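Home Talks Notes Archive Contact
Search this site Go

Speaker notes: Hard water and small heating systems
Setareh Vahidi
November 23, 2024

Slide 1. Title. Thank Ladan Heydari for the Rilska readings. Slot is 15 minutes, questions at the end.

Slide 2. Define hardness: dissolved calcium and magnesium. Temporary hardness drops out as scale on heating. Permanent hardness stays in solution. Only the first matters for the next few slides.

Slide 3. Where scale forms. Hottest surface first, so the heat exchanger plate, then the outlet pipe. Point to the kettling noise. Do not play the recording, the hall speakers distort it.

Slide 4. Rilska survey. 13 buildings, all on the same supply, sampled in March. Five had no inhibitor left in the heating circuit. Mention that the Mathebula block was sampled twice and the second set is the one plotted.

Slide 5. Topping up. Each refill brings fresh minerals and fresh oxygen. A sealed circuit that needs regular topping up has a leak. Find the leak before dosing.

Slide 6. Softeners. Ion exchange swaps calcium for sodium. Check the boiler maker's limits before filling a heating circuit with softened water.
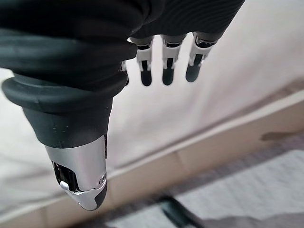
Does descaling a plate heat exchanger restore its full output?
Most of it, if the plates are not pitted and the scale is mainly carbonate. Flush well afterwards and test the pH before refilling.

Slide 7. Dosing record. Show the Sumora sheet. Date, product, volume, initials. Handouts by the door.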